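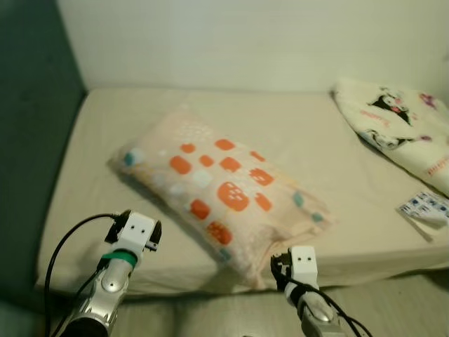

4.2 Low-level practice and the room

The reverb control on a small practice amplifier is set by ear, and the ear hears the room along with the springs. Players in the Femulville survey kept the control lower in tiled kitchens and hallways than in bedrooms, even when the amplifier and the guitar stayed the same. Much home playing is done in rooms with one large soft object in them. A single bed pushed into a corner, with a fitted sheet and a pillow on it, takes up a good part of the upper-frequency energy before it can come back from the wall. The low end is much less affected. In such rooms the dry sound is judged "flat" or "close", and the player turns the reverb up to make up for it.

To separate the two effects we recorded the output of the Mokano tank twice, once directly from the recovery stage and once through the speaker with a microphone in the room. The full set holds 3826 recordings. Each was trimmed to the same length and matched in level before listening. We removed 432 of them, mostly for mains hum or for handling noise picked up by the tank – the springs are easily shaken by footsteps on a wooden floor.

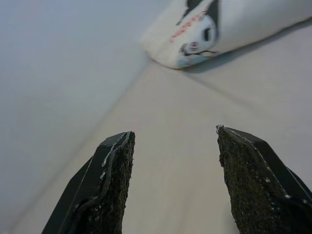 Figure 2. Gripper fingers in the open position, with rough-textured pads on the inner sides.

The direct recordings show little change from one room to the next, as expected. Those made through the speaker differ mainly in the first part of the decay. In soft rooms the early reflections are weak and the drip of the springs stands out, especially on muted notes. In hard rooms the same drip is partly covered, and listeners described the effect as smoother although the tank was doing the same thing.
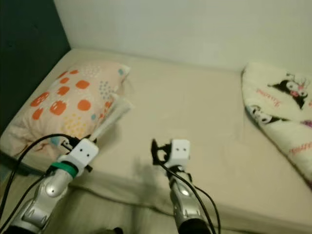
The Gasitz sessions followed the same pattern, with one difference. There the amplifier stood on a chair, and the listeners gave lower ratings for boominess at every setting. We did not test chair height on its own, so this result should be read with care.

A setting of 4 on the reverb control was the most common choice in bedrooms, against 2 in kitchens. The Rüegg amplifier was left out of this comparison. Its control has no printed numbers, and players could not set it back to the same point after a break.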